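Cómo renovar el contrato de licencia de una obra

Si cediste el uso de una ilustración o de un texto por un plazo fijo, conviene preparar la renovación antes de que venza. Los pasos valen para autónomos y para sociedades de un solo socio.

1. Busca la cláusula de duración. Si dice "prórroga tácita", anota el plazo de preaviso.

2. Comprueba quién firmó. Si firmaste como Trellevine S.L., la renovación va a nombre de la sociedad - no al tuyo.

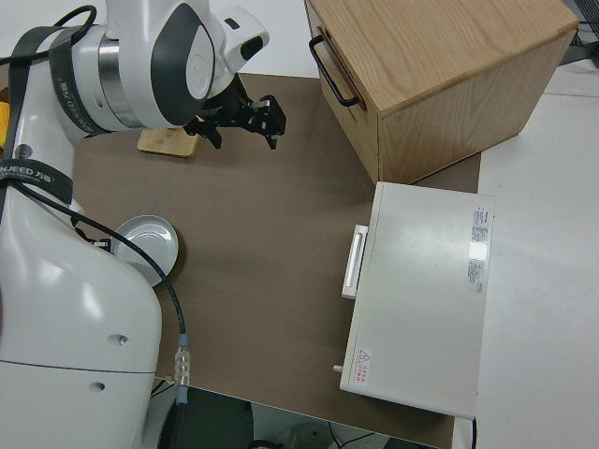

Brazo blanco con pinza negra sobre un bloque pequeño de madera clara.

3. Revisa el precio. Una licencia de 245 euros por 100 copias no sirve para una tirada de 800. Pide la cifra nueva por escrito.

4. Redacta un anexo. Identifica el contrato original, indica qué cláusulas cambian y añade que las demás siguen igual.
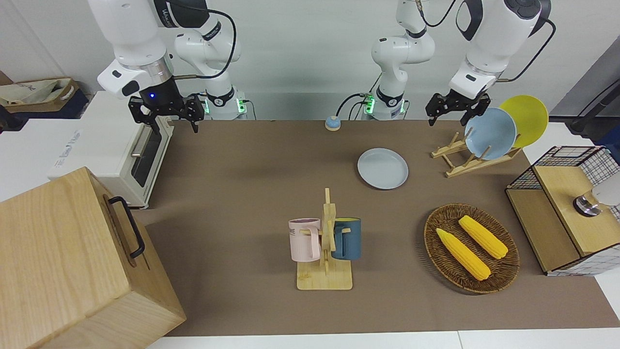 Dos brazos blancos al fondo de una mesa con tapete marrón.

5. Firmad los dos ejemplares y guarda el tuyo junto al contrato. Si se firma a distancia, conserva también el correo con el que se envió.

Si el cliente no contesta, manda un recordatorio y no entregues archivos nuevos hasta tener el anexo firmado.

Contacto: Radka Halilović | © Krasniqi, junio de 2020 | Volver arriba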